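Ticket 490 - Push tool stops too high over the board
Opened by: Ermanno Monti
Machine: arm on the blue perforated table, Horham workshop
Status: open, waiting for a reply
Date: January 11, 2018

Problem

I have built a small sorting cell for plastic blocks. The controller is a Lolis, with the Rekitz motion software on it. The arm has no fingers, only a round rod which should push the blocks into groups by color. Since I changed the collar clamp, the rod does not go down to the height I ask for. It stops above the wood and the software says "target reached".

What I have tried so far

1. Restarted the controller and homed all joints. No change.

2. Loosened the collar, pushed the rod up to the stop, tightened it again. The error became smaller, but it did not go away.

3. Sent the arm to the point behind the yellow hexagon, at speed 200, and let it wait there. The tip stays just over the board - I can see the shadow of the tool on the wood.

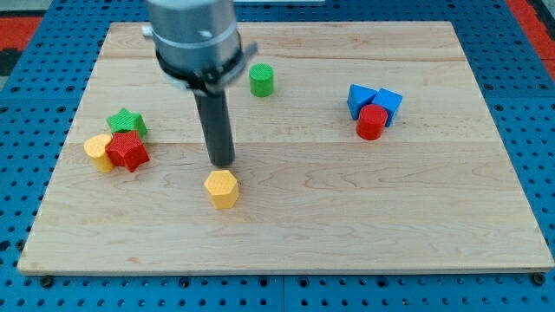

4. Repeated the same move at speed 58. The height is the same, so I think speed is not the cause.

5. Measured the tool length again with a caliper and typed the new value. The software accepts it, but after a restart the old value is back.

My questions

Is the tool length saved in a different file from the joint offsets? In the manual from Haverford I find only the offsets. Also, the log shows nearly 1,000 lines of "tool frame not stored" from last March until today. I did not notice them before, and I am not sure if they belong to the same fault.

I can send the full log and my settings file. Please tell me which format you prefer.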